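# Tarde de colada en diciembre

Con Ingeborg me puse por fin con la ropa acumulada: dos horas, un café y mucha charla. 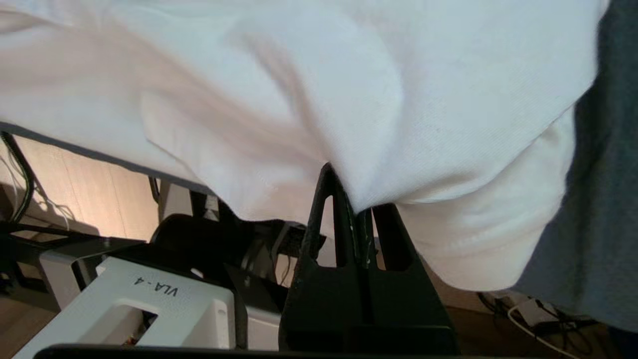
Yo siempre empiezo por lo claro – manías mías. Roswitha Brunner dice que da igual, pero una tela blanca así de arrugada, junto a otra gris oscura, ¡me pide orden a gritos!

Luego tocaron las piezas grandes, que dejo para cuando ya he cogido ritmo.
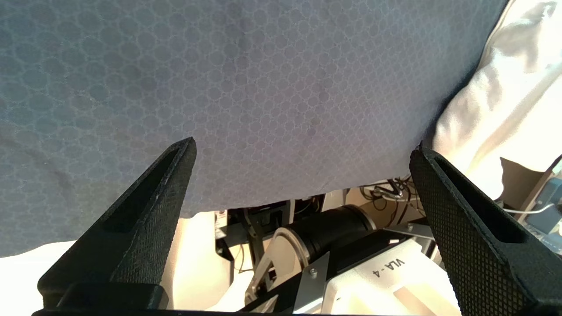

Las doblo en 4 y al estante de arriba – Ingeborg las enrolla, y ahí seguimos discutiendo.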